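Activity Table Checklist: Cups, Blocks and Small Pieces
Platard Center, Kalniņš Room
Used in September, before opening and again at 4:30 p.m.

Mark each line OK, FIX or N/A. Comments go under the line they belong to. Anything marked FIX stays off the table until it has been signed back in.

1. Table surface

1.1 Surface wiped with Zedero and left to dry
OK. Diluted at the weaker strength. The stronger mix left a film last time and the blocks stuck to it.

1.2 No cuts, lifted edges or sharp corners
OK. Ran a hand along all the edges.

1.3 Table stands level and does not rock
FIX. Rocks slightly when you lean on the back corner. One foot needs a half turn. Done at 4:30 p.m., now OK.

1.4 Load kept under the limit on the underside label
OK. Nothing heavy on it. Storage bins stay on the shelf.

2. Light and floor

2.1 Lamps working, no flicker
OK. Replacement tubes are the 4,000 K type. Please don't mix them with the warm ones left in the closet. Orange and yellow pieces are hard to tell apart under the warm tubes.

2.2 Lamp hours under 3,000
OK. Log sheet is inside the closet door. Write the hours down even if nothing was changed.

2.3 Light at table height at least 600 lux
FIX. Good over most of the table, low at one end. Anything between the lamp and the table throws a shadow, so take the reading where the small pieces will go.

2.4 Floor clear, no loose pieces under the table
OK. Swept before opening. One block found by the baseboard -- washed and put back.

3. Cups, blocks and frames

3.1 Cups: rim smooth, no cracks, nothing left inside
OK. Look straight down into each cup. A crumb on the bottom is easy to miss from the side.

3.2 Blocks: no chips, paint or color not coming off
OK. Rubbed with a damp white cloth, cloth stayed clean.

3.3 Square frames: bars straight, corners not split
OK. The clear ones are hard to see on a blue or green surface, so find them by touch too. Old Skino frames are brittle at the corners and should go in the discard box if any turn up.

3.4 Small pieces kept away from the table edge
OK. Keep them a hand's width in. 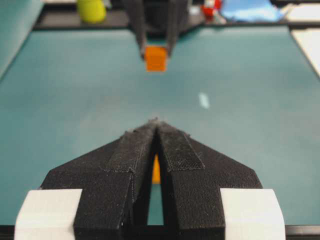
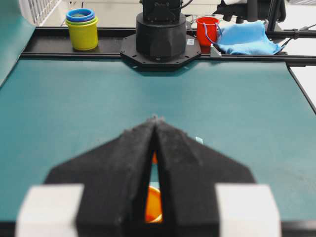
Orange against the teal.
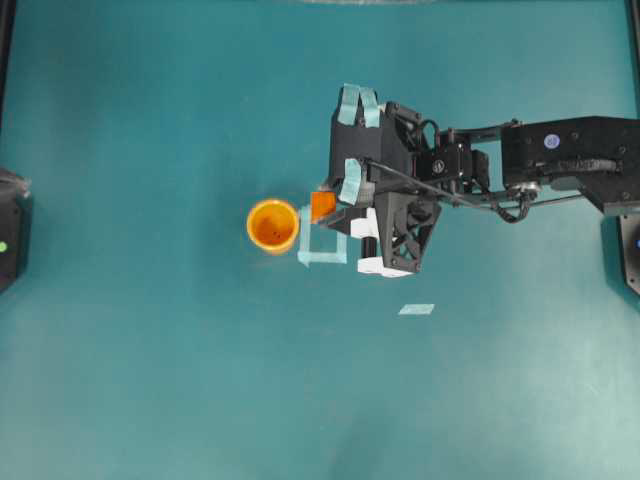
Orange cup with the small block next to it.

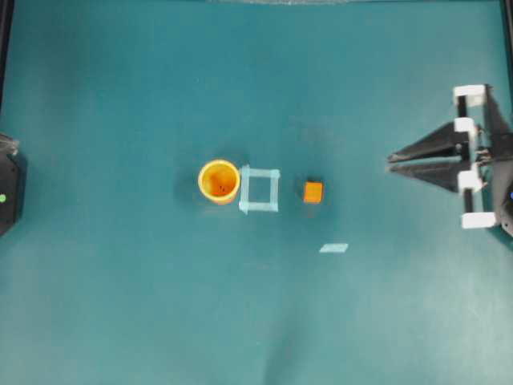
Can the cups and the blocks be washed together?
They can share a basin as long as the water is lukewarm and the soap is mild. Rinse the cups separately, stand them upside down on the rack, and let everything dry before it goes back in the bin.

4. Choking and handling

4.1 Every loose piece tested in the small-parts cylinder
FIX. Two new blocks had not been tested. Both were tested in the afternoon and both fit inside the cylinder, so they move to the bin for older groups.

4.2 Small-parts bin closed and on the upper shelf
OK. The lid is stiff. Press the long side first, then the short side.

4.3 Room minimum of 2 adults when the small-parts bin is open
OK. This includes cleanup.

4.4 Cups not stacked with a block inside
OK. They jam, and pulling them apart is how the last rim got cracked.

5. End of session

5.1 Pieces checked against the card in the lid
FIX. The card is out of date. It still lists the green frames, and those were thrown out before summer. A new card is needed.

5.2 Damaged pieces bagged and labeled
N/A. Nothing damaged.

5.3 Surface wiped again
OK. Plain water is enough at the end of the day unless there was glue or food.

Still open
Low light at one end of the table (2.3). Move the table toward the window side and take the reading again.
New card for the lid (5.1).

Keep this sheet in the blue binder with the previous one behind it.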